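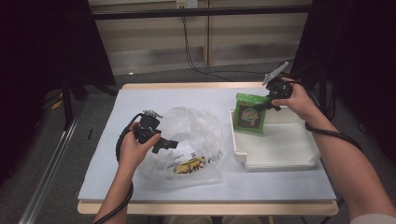 Chapter 4
Building a Hand-Held Gripper Pair

The Jornum pair is built as two separate tools that share a bench supply. Complete the left unit before starting the right. Cable routing is covered in Section 4.3.

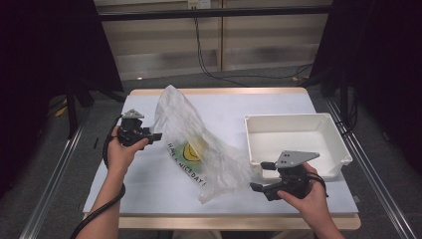 Jaw clearance is set before the mounting plate is tightened. Craddock and Landeg use a gap of 3 mm at rest. Check it with the plate facing up, as on the right-hand gripper, where the holes stay within reach of a driver. Leave enough slack in the cable to turn the wrist fully.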